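Tanikについて

Tanikは、二本腕のロボットを動かすソフトウェアの会社です。腕そのものは作っていません。作れる人たちがすでに大勢いますし、私たちの誰かがドライバーを握ると、たいていネジが一本余ります。その代わり、腕が「どこに何があるか」を見つけ、「どちらの手を先に出すか」を決め、「ぶつかる前に止まる」までの部分を書いています。最後のひとつに、いちばん長い時間がかかりました。 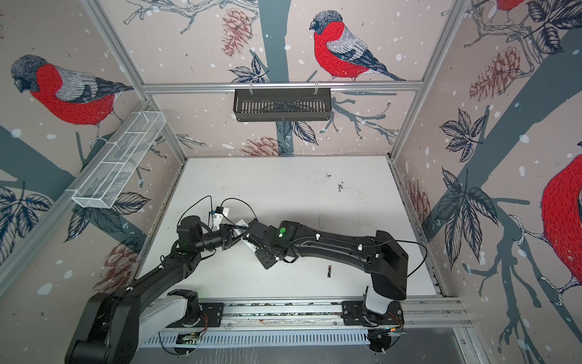
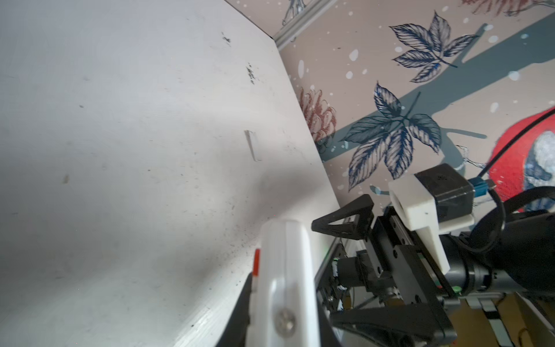
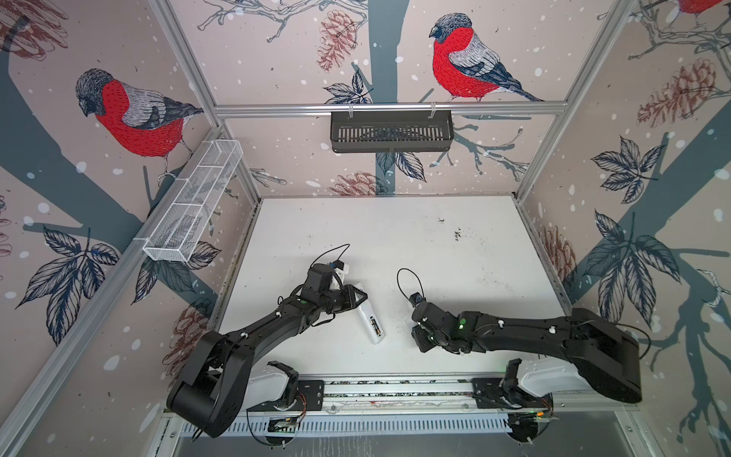

作業台と手先、小物を扱う開発の現場

社員は5人です。会社案内には「少数精鋭」と書くのが慣例だそうですが、少数であることしか証明できないので、5人とだけ書いておきます。

始まり

創業者のアニバル・カセレスとカニャラット・ブンヤリットは、以前、同じ会社で搬送ロボットの経路計画を担当していました。二人の意見が一致したことはほとんどなく、当時の上司は会議室を二つ予約していたといいます。その二人が珍しく同意したのが、「片腕の計画を二つ並べても、両腕の計画にはならない」という一点でした。右腕の都合と左腕の都合を別々に解くと、合流点でどちらも道を譲らないか、どちらも譲り続けるかのどちらかになります。狭い廊下で人とすれ違うときの、あの気まずさです。

最初の製品は、この気まずさを解消するためのプランナーでした。初版は確かに衝突しませんでしたが、まったく動かないという方法でそれを達成していました。第二版から動きます。

作っているもの

Pimis(計画)
両腕をひとつの系として扱う動作プランナーです。受け渡し、持ち替え、両手での保持を、同じ制約の書き方で記述できます。計画に失敗したときは、どの制約が原因だったのかを文章で返します。以前は「解なし」とだけ返していました。お客様から「うちの部長と同じ返事だ」というご意見をいただき、改めました。

Vekier(認識)
固定カメラと手首カメラの情報を突き合わせ、対象物の位置と姿勢を推定します。固定カメラは全体が見える代わりに、肝心なところで腕の陰になります。手首カメラは近くがよく見える代わりに、近くしか見えません。どちらの言い分をどれだけ信じるかを時々刻々と決めるのがVekierの仕事で、社内では「仲裁役」と呼ばれています。背景の柄に惑わされないことも、評価項目に入っています。

Gebreyes(ツール)
動作の記録、再生、比較をするための道具です。関節角、指令値、カメラの映像を同じ時間軸に並べ、昨日の動きと今日の動きを重ねて見られます。もともとは社内で「昨日は動いていた」という発言を検証するために作りました。売り物にする予定はなかったのですが、いちばん問い合わせが多いのはこれです。プランナーに二年をかけた創業者二人は、この件についてコメントを控えています。

開発の進め方

変更を取り込む前に、回帰試験を回します。現在のシミュレーション上の試験項目は2,243件、そのうち実機でも確認するものが664件です。残りを実機で試さない理由は、時間と、いくつかの項目名に「全力で」という語が含まれていることにあります。

試験項目の多くは、過去の不具合から生まれました。項目には不具合を見つけた人ではなく、入れた人の名前をつける決まりです。「コルトン17番」は、左右の手先の座標系を取り違えたときの再現試験で、コルトン・ドゥセットは今でも新人研修でこれを自分で説明しています。説明はとても上手です。回数を重ねていますので。

小さくて、軽くて、向きがはっきりしないものを扱う課題を好んで選びます。大きな箱を運ぶデモのほうが見栄えはするのですが、両腕で細長いものを持つときの数ミリのずれのほうが、ソフトウェアについて多くを教えてくれます。左右の位置指令がわずかに食い違うと、持たれているものが間に挟まって困ります。このときの力の逃がし方は、現在もPimisの開発で最も議論の多いところです。

チーム

アニバル・カセレス 代表、計画アルゴリズム担当。ホワイトボードの消し忘れ率が社内一位です。

カニャラット・ブンヤリット 技術責任者、制御担当。カセレスの消し忘れた数式の符号を直しています。

カモンチャノック・イムヤム 認識担当。Vekierの主な設計者です。カメラのキャリブレーションについて質問すると、午後の予定がなくなります。

コルトン・ドゥセット 基盤とツール担当。Gebreyesの保守をしています。前述の17番の人です。

デチャ・ワンナスリ 導入支援担当。お客様の現場で最初に呼ばれ、最後に帰ります。マニュアルの読みやすい章は彼が書きました。読みにくい章は、ほかの全員で書きました。

ご一緒できること、できないこと

すでに双腕の装置をお持ちで、動かし方に困っている方のお役に立てます。装置の機種は問いませんが、関節の指令値と現在値を読み書きできるインターフェースは必要です。仕様書がない場合もご相談ください。ワンナスリが少し黙ったあと、見積もりをお出しします。

装置の設計、製造、設置工事はお受けしていません。また、「人間と同じようにやってほしい」というご要望には、どの人間かを先に伺うことにしています。

採用

10月から、制御または認識の分野で2名を募集します。論文の数は問いません。選考では、うまく動かないログを一本お渡しして、原因と思うところを話していただきます。正解はこちらも一部しか知りません。応募の際は、これまでに書いたコードと、そのうち書き直したい箇所をお送りください。後者のほうを先に読みます。

お問い合わせは本サイトのフォームからどうぞ。製品に関するものはワンナスリ、採用に関するものはブンヤリットがお返事します。

最終更新:2023年4月7日(金)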